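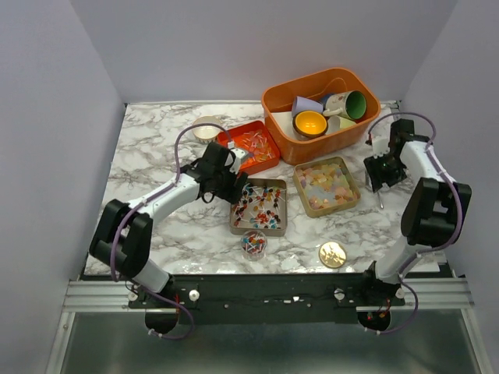
I have a strong opinion about candy on the kitchen counter, and my opinion is that it should be out. Out where people can see it, in nice open containers, with the lids off. I know how that sounds! Every organizing person on the internet wants your sweets decanted into matching jars on the top shelf of a pantry, and I've tried it. I bought a set of the Jukance jars a few years back (75 dollars, plus shipping, and I'm still a little sore about it) and do you know what happened to the candy in them? It went stale. All of it. I found a jar of gummies in July that had turned into one large gummy.

Old tins are so much better. A square tin is the best candy dish ever made and most of us throw it out once the cookies are gone. It has straight sides, it stacks in the cupboard, it doesn't shatter when a kid drops it, and it cost you nothing extra. Lollipops love a square tin. You tip them in any which way, the sticks poke up at silly angles, and everybody can grab one without touching the rest. Soft candies want something shallower, like a little tray, so you aren't digging down with your whole hand to find the orange ones.

And please don't sort by color. I did a party table that way once, every shade in its own dish, and guests walked around it like it was a museum. Mixed candy gets eaten. I'd go further and say that the pastel stuff, which I find a bit boring to eat if I'm being picky, looks best all jumbled together in a big gold tin.

My sister-in-law thinks this is how you end up with no candy and no teeth. Fair enough. But in our house the stuff on the counter goes down slowly, a piece after dinner and maybe one at 4 in the afternoon, while the stuff we used to hide got eaten in secret by the fistful (mostly by me, standing up, in the dark).

The same goes for mugs, by the way. I gave up on the mug tree and the hooks, and I skipped the Erora rack everyone was raving about, which is 90 dollars for some bent wire. Ours live in a plain plastic bin. They don't match, they lie down however they land, and when we want cocoa we carry the whole bin over to the table. Have I chipped one? Yes, a couple. They were ugly ones.

So keep your tins. Keep the lids too, somewhere you'll find them, since you'll want them back on at night if you get ants like we do.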